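# Chapter 9: Setting Up and Looking After a Small Sorting Cell

By the end of this chapter you should be able to:

- fix a small arm to a bench and find its home position
- teach the pick and place points for a two-colour sort
- carry out the Monday check and fill in the cell log
- trace a missed pick to the gripper, the work area or the program

## 9.1 The cell used in this chapter

Most of the faults a new technician meets are small ones. A bolt has worked loose, a tray has been put back the wrong way round, or a cable has been pulled tight by someone cleaning the bench. The training cell at the Pundgate workshop was built so that these faults can be met one at a time, on a machine that does little harm when it goes wrong.

The arm is a Zekex 202 with a two-finger gripper. It is driven by a Pagano controller kept under the bench, and the program is written in the editor supplied with it. If your college has a different arm, the menus will have other names but the order of work is the same.

The task is a plain one. Painted cubes are put into a tray, and the arm moves each one to the plate that matches its colour. A sort is finished when the tray is empty and every cube is on the right plate.

## 9.2 Fixing the base

Bolt the base plate down before the controller is switched on. Tighten the bolts in a cross pattern, a little at a time, and then try to rock the plate by hand. Any movement you can feel will be larger at the fingertips.

Run the cables so that they have slack at every joint. Move the arm slowly through its full reach with the power off and watch each loop as you go. A cable that goes tight at the far end of the reach will fail sooner or later, usually at the connector.

## 9.3 Placing the tray and plates

The tray goes directly in front of the base and the plates side by side in front of the tray. Leave a small gap between the tray wall and the plate rims, so that knocking one does not shift the other. Once you are happy with the layout, mark the corners of the tray in pencil. The plates matter less – a cube set down slightly off centre is still sorted – but the tray must go back to the same place each time.

Check that the fingers clear the tray wall on the way in and on the way out. Set the travel height first and the pick height last.

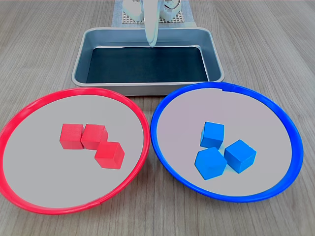 **Figure 9.1** The cell with the tray empty and the cubes on their matching plates.

Note in Figure 9.1 that the cubes on each plate are not all in line and do not all face the same way. The program does not ask for this. Students often spend a long time correcting the angle of the wrist at the place point when the fault they were sent to find is at the pick point.

## 9.4 The Monday check

The check is done with the tray empty. Send the arm home, compare the reading for joint one with the value in the log, and wipe the fingers with a dry cloth. Then run one full sort at low speed. Code 701 on the Pagano display means that the gripper closed on nothing; clear it, look at the pick height and run again.

Fingertips are changed after nearly 300 hours of running. Write the hours in the log at the time of the change, and teach the pick point again before the cell goes back into use.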